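Search this site
Enter keywords Go

Small-Space Snack Drawers: Your Questions

Print this page | E-mail this page

Ever since I wrote up the snack chest in our Omville apartment, the questions have been rolling in, and I love it! These are the ones I get most.

Why a chest of drawers and not a cabinet?
Because you look down into a drawer and see everything at once! In a deep cabinet the crackers go to the back and stay there till November. Three drawers is plenty for two people and the occasional hungry visitor.

What goes in which drawer?
Top drawer is for whatever gets eaten daily – chips, pretzels, granola bars. Middle is baking odds and ends and dried fruit. The bottom one gets the heavy things, like cans and big jars of peanut butter. Keep the weight low and the whole thing feels steadier.

Don't open bags go stale?
They do if you just drop them in. Squeeze the air out, fold the top over twice and clip it. I'd give an open bag of chips 2 days, tops (ours never last that long). Nuts and seeds go into jars.

How do you open drawers with no handles?
Fingers over the top edge and pull. I was doubtful too, but I've come to love a plain front – nothing to catch your hip on in a narrow kitchen! If the fit is too tight to get a grip, stick-on tab pulls work nicely.

How big should the chest be?
Measure the spot first, then measure again with the drawers pulled out. Ours is 60 cm wide, and I like to leave 90 cm of clear floor in front so you can crouch at the bottom drawer without backing into the stove.

What do you keep on top?
As little as I can manage! One bowl to pour snacks into, plus whatever is being eaten right now. The minute mail and keys land up there, it's a lost cause. 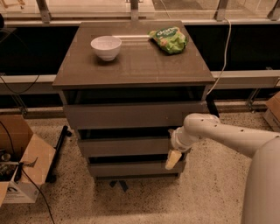
Bowl and snack bag on top, three plain drawers underneath.

Do you line the drawers?
Yes, with cut-to-size paper. Crumbs get everywhere, and it's so satisfying to lift the whole sheet out and shake it over the trash.

Last updated August 1, 2020

Print this page | E-mail this page

Comments

clarkine2965: Moved all our snacks out of the pantry this weekend and found four open bags of the same pretzels. Thank you!!

Halliday Kitchen Fan: Would this work for pet treats? My dog can open anything.

garkstead_home: Cans in the bottom drawer was the tip I needed. Mine used to tip forward every time.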